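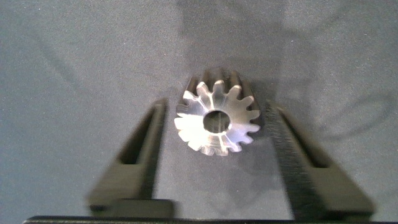 Figure 1. A small metal spur gear on a gray work surface.

Why Do Gears Whine? A Summer Project on Tooth Shape and Sound
Dayana Villca
Aug 9, 2020

My grandmother's hand-cranked coffee mill makes a sound you can hear from the yard, and I have wanted to know why since I was little. This summer I finally got to find out (or at least get a lot closer!) through the student workshop at Orkalwood.

A gear pair makes noise mostly because the load is passed from one tooth to the next. Each time a new tooth takes over there is a tiny change in force, and the whole shaft feels it. If a gear with 20 teeth turns 20 times a second, that handoff happens 400 times a second, and you hear a tone at 400 Hz. Turn it at 25 times a second and the tone climbs to 500 Hz. I loved this part, because you can check it with nothing but a cheap microphone and a free spectrum program, and the peak shows up right where the math says it should.

What I tested

I built a wooden test box with two shafts and a small motor, and ran three pairs of gears in it: straight-cut steel, helical steel, and straight-cut nylon. Every pair ran dry first, then with a thin coat of light oil. I made five recordings of each setup with the microphone clamped to the same shelf.

What I heard

The straight-cut steel pair was the loudest by far, with a clear tone and several weaker ones stacked above it. The helical pair was much smoother -- its teeth slide into contact a little at a time, so the handoff is gentler. Nylon surprised me. The main tone was still there but the higher ones nearly vanished, and it sounded more like a hum than a whine.

Oil helped less than I expected. It took away the scratchy background noise but barely touched the main tone.

Problems

My box was noisy too! The lid buzzed during the first recordings, so I threw those out and glued felt under the edges. I also could not set the shaft spacing very exactly, and spacing matters a lot for backlash. In October I want to rebuild the box with slotted bearing mounts and run the steel pairs again, and then open up the coffee mill.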